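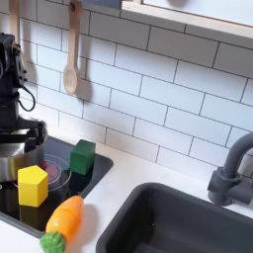
Figure 3. Toy kitchen used for the tidy-up task, with the arm's gripper at the pot.

4.2 Putting things away

Claims that a low-cost arm can "do the dishes" or "clear the bench" have become common, and we wanted to know what was left of them once the task was written down by somebody with no stake in the answer. Akinyi Obura, who had no part in building the controller, wrote the task sheet. It asks for the sort of thing a parent asks of a four-year-old: get the loose items off the stove and put them where they belong. Figure 3 shows the kind of layout involved. The pot, the blocks and the toy carrot all sit within a small area, and the sink is right beside it.

We ran 201 trials. A trial counted as a success only if the named item ended up in the named place and nothing else had been knocked over or pushed off the counter. This is stricter than the rule used in our March report, where an item touching the rim of the pot was scored as inside it. Under the old rule the controller looks quite good. Under the new one it looks like a machine that can pick up a block.

Blocks were the easy part. They have flat sides, they stay where they are put, and their colours stand out against a black stovetop. Even so, the five-sided yellow block gave more trouble than the green cube, as a small error in wrist angle left the fingers closing on a corner. The carrot was worse again. When it lay at a slant across the stove's front edge, the arm tended to grip near the leafy end and then drag the whole thing sideways. Mutua Mushi went through the failures by hand and put 17 of them down to this one habit.

Clear plastic remains a problem we can't claim to have solved. With a transparent piece lying over a small red object, the controller often reached for the red object as though nothing covered it. It would then press down, stall and start again. A person would lift the cover first without thinking about it. We did not find a setting that produced this behaviour reliably, and we doubt that more of the same training would.

Speed is seldom reported in this area, and we can see why. A trial with three items was slow enough that both raters took to reading between moves. Nothing in the Kevon controller's design prevents faster motion, but at higher speeds the pot shifted on contact and later placements missed it.

It may be objected that a toy kitchen is a poor stand-in for a real one. We agree, and the objection cuts against the machine. There is no grease here, no water, no heat and nothing that breaks — and nobody is waiting for dinner. If tidying is unreliable under these conditions, we see little ground for saying that household work is close.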